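Setting up a two-arm packing table so it picks cleanly first thing in the morning

Posted 1 Feb 2018 by Busisiwe Gumede

I love this table. We've had the Tamiru cell going since August, and the part I get the most mail about is the boring bit: what you do before you press start. So let's do the whole warm-up routine, cables and all! Give yourself 30 minutes the first time. You'll get quicker.

What you'll need

A soft cloth, a marker, a few hook-and-loop ties, your usual groceries (boxes, packets, some fruit) and the containers you want to work with.

Step 1. Look at the bases

Power up and check the lights at the foot of both arms. On ours, green means the arm is awake and happy. Any other colour and you stop right there and read the log. While you're bent over, give each mounting plate a firm wiggle with your hand. It shouldn't move at all.

Step 2. Dress the cables

The cables run down the outside of the arm, and they need enough slack for the wrist to turn all the way in both directions, but no big droopy loops that can catch on a basket handle. Jog each joint slowly to its limits and watch the cable the whole way (the cable, please, even though the arm is more fun to look at). Dagim Ambaye taught me to tie at the middle of each segment and never across a joint, and I haven't snagged one since.

Step 3. Lay out the containers

Tray first, then the baskets. Put the tray where the wrist can come down over it without the elbow stretching out flat, then mark its corners on the table so it goes back to the same spot every day.

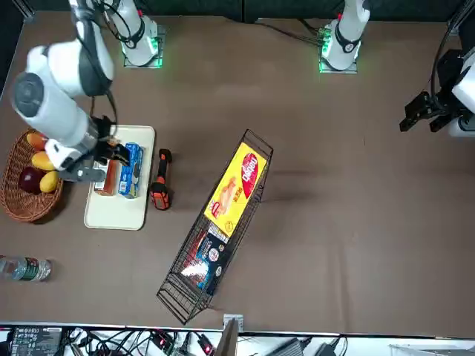

I like a wire basket on an angle, because it makes the planner work a bit harder for its approach and you find the weak spots early. Leave one side of the table clear so the other arm has a parking place. If both arms are reaching over the same basket at start-up, you've set yourself up for a protective stop before you've even had your coffee.

Step 4. Clean the finger pads

Wipe them with a dry cloth, and have a good look at the edges while you're there. A pad that's lifting at one corner will hold a carton just fine and then drop the first shiny packet you give it. Swap pads in pairs.

Step 5. Teach the tight pick

This is my favourite part! Stand two packages close together on the tray and teach the arm to take one without nudging its neighbour. Come straight down, open the fingers only as wide as you need, and close at low force. Run it at crawl speed with your hand near the stop button, then bump the speed up a little at a time.

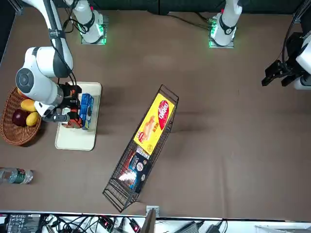

Right gripper closed on the orange-and-red item, with the blue box standing beside it.

If the neighbour gets bumped, narrow the opening before you touch anything else. If that doesn't fix it, shift the approach sideways by 2 mm and try again.

Step 6. Save it

Save the program under a new name. Ours is up to 602, and yes, I've gone back to old ones more often than I'd like to admit. Yeison Huamán keeps a paper list of what changed in each, taped inside the cabinet door.

Next up is fruit, which rolls, and needs its own page.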